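10th April
By Florante Fajardo

Every so often one of you stops me at the counter and asks when the robots are coming to take over the dishes. I always say "not this week," and then I go home and look at my own sink and wish I had a better answer. So when my niece, who works at a small outfit called Galang, offered to let me spend a morning watching her team try to get an arm to clear up after a pretend snack, I said yes before she had finished the sentence (and I brought doughnuts, which I think is why they let me stay through lunch).

I should say first that these are patient people. They have been at this particular chore since December, and in that time they have logged 2,635 tries at it. The chore is one my grandson could do at three, with some grumbling: pick up a cup, stand it on a tray, go get the next one. The arm has a pair of black fingers that open and close, and a little camera down by the wrist so it can see what it is reaching for. My niece calls the whole setup Trolora, after a dog they used to have, and talks to it about the way she talked to the dog.

What surprised me was how homemade it all looked. I had pictured something shiny, and what they had was painter's tape, the same blue stuff I put around my windows, marking off the work surface in big squares. The tape lets the team write down which square a thing started in, so that when they say the arm did well they can also say where. One of the strips had torn, and another stopped short of where it was headed, and it made me feel a good deal better about my own workbench. 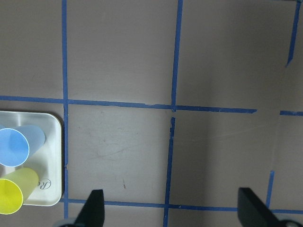 A wrist's-eye view of the job: two plastic cups on their sides at the tray, with the fingers open and nothing in them yet.

Cups, I learned, are a good deal harder than they look! A cup standing up is one thing, but a cup lying down wants to roll, and if it is the see-through kind the camera has a tough time telling where the cup ends and the tray begins. You and I just reach out and our fingers sort out the rest. The arm has to make up its mind first. On the morning I was there they ran 17 tries, and I found myself leaning in my chair as if that would help, the way you do with a bowling ball. Some were lovely to watch. Others ended with a cup on the floor and my niece getting down on her knees after it.

I asked her straight out whether I could have one for my kitchen, and she laughed and said I could have one for my kitchen if I was willing to tape it up in squares and own nothing but two cups. Shop floors are closer, she thinks, where the same part comes along in the same spot all day long. Homes are the hard case, with everybody's mess a little different from the neighbor's and different again by suppertime.

I'm going back when they start on spoons, and I'll let you know how it goes. Until then, I'm still washing up by hand, with the radio on.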